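Getting Marks Off a White Tabletop

I've had a white table in the kitchen for 14 years now, and it gets used for everything – bread dough, homework, bike parts when it's raining. These are the things I do to keep it decent. 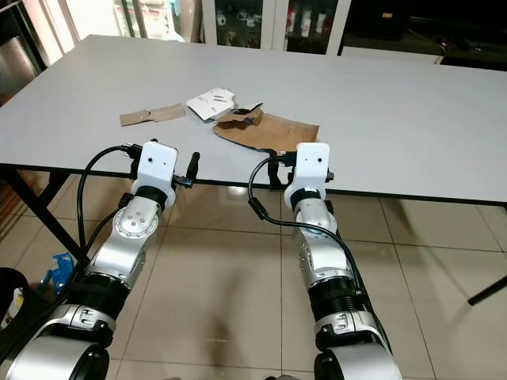
Everyday wiping

Warm water, one drop of dish soap, a cloth you've wrung out hard. Then go over it again with a dry one. I skipped the dry part for ages and couldn't figure out why the top always looked cloudy (it was soap film, of course).

Tea and coffee rings

Mix baking soda and water into a paste, about as thick as toothpaste. Dab it on, leave it for 17 minutes or until you remember it, and wipe. Don't scrub! You'll dull the finish and then every new stain grabs on harder.

Ballpoint and marker

Rubbing alcohol on a cotton ball. Try it underneath the table first. My neighbor Phong Châu swears by plain white toothpaste, and it did lift a blue line my daughter left, but it took forever.

Sticky label goo

Cooking oil, ten minutes, then scrape with an old plastic card. Wash with soap afterward or your sleeves will find the spot for you.

Turmeric

I make a lot of curry, so I know this one well. Get what you can with the paste, then push the table over by the window. Sun fades the rest in a few days. My worst one was from April and it's barely there now.

Wobbly legs

Tighten the bolts with the table upside down on a blanket – much easier on your back, and you can see what you're doing.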